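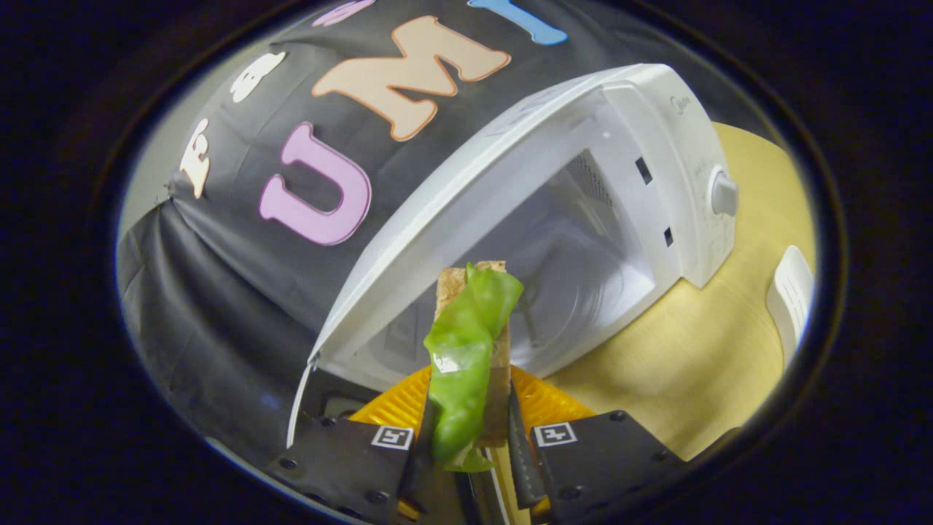
Marcelle Brunet

Cleaning the microwave without strong products

I clean houses since many years, first in my own family and later for other people, and the microwave is the thing I see most often forgotten. People wipe the outside because guests can see it, and the inside stays with old soup on the ceiling. My method is simple and costs very little.

First, steam. Take a bowl which is safe for the microwave, fill it half with water and add two spoons of white vinegar or the juice of one lemon. Put a wooden toothpick in the water, so that it does not boil up suddenly. Heat it for four minutes on full power, then leave the door closed for five minutes more. This waiting is the important part. I have seen many people open immediately, and then they have to scrub.

Take out the bowl with oven gloves. Pull the plug. Now wipe with a soft cloth, beginning with the ceiling, then the walls, and the floor at last. If you have a glass plate, wash it in the sink like a normal dish, but let it cool down before, cold water on hot glass can break it. The ring with the small wheels should be washed also. Hair and crumbs collect on the wheels and then the plate makes noise when it turns.

The small slots on the inside wall are for air. Do not spray anything on them. I use a dry toothbrush for the dust, and after it a cloth which I have squeezed very well. The same for the two little openings at the front where the door hooks go in. Sugar and sauce can dry there, and the door does not close with a good click any more. A cotton stick is enough.

With a round knob, wipe only around it and do not push water behind. On some models it can be pulled off, on some not, so look in the booklet before you use force. My sister-in-law Solange Gilbert broke one in this way and for two winters she turned the stump with pliers.

The door needs its own wash, especially the lower edge, where grease runs down and stops. Warm water, one drop of dish soap, then clean water, then dry. Please never use a metal sponge or a knife, because the scratches hold the dirt the next time. When the door is bent, or the seal is damaged, stop using the oven and ask a repair person. This you cannot fix at home.

For smell: after fish or burned popcorn, leave a small cup of dry baking soda inside during the night and take it out in the morning before anybody starts the oven. Ground coffee works too, but I find it leaves its own smell.

For yellow stains on white plastic I make a paste of baking soda and water and leave it for 11 minutes. I have tried shorter and it does less. Old yellow from the sun does not go away with this paste.

How often? In my kitchen, a wipe every evening when something has splashed, and the steam every second week. In December, with all the family and the leftovers, I do it each week. A cover over the plate saves much work, and an upside-down paper coffee filter does nearly the same for a small bowl.

Blandine Maillard asked me if the same vinegar water can be used afterwards. Yes, I pour it still warm in the sink drain.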